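**Can I sow sweet peas straight outside, or did I miss my chance?**

Asked by Chantal Gagnon, May 13, 2025 – 184 views

First garden ever, and I'm so excited! We're in Tidport, where it's still cool at night. I have one packet of mixed sweet peas and a chain link fence that gets sun until mid-afternoon. Everyone at work says I should have started them in February. Is it worth trying now? And do I need to soak them?

**Dwight Friesen**

You're fine! I sow mine in the ground every May in Dridstead and they bloom like crazy by late July. Soak overnight in plain water, push them in an inch deep, then water well. Pinch out the tips once they have three or four pairs of leaves – you'll get bushier plants and loads more flowers. And keep picking! If they set pods they slow right down.
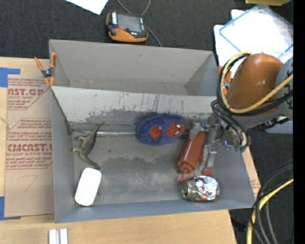
Mulch helps too, once they're up. Sweet peas love cool roots, so I put down a couple inches of old leaves and leave a gap around the stems. Slugs can be a pain in the first two weeks.

**Ginette Desjardins**

I never soak and they come up anyway. Watch out for mice.

**Raymonde Cormier**

Agree with Dwight on everything except the depth, I go half an inch in my clay. Please don't eat the pods, they're poisonous. Good luck Chantal, the smell is wonderful!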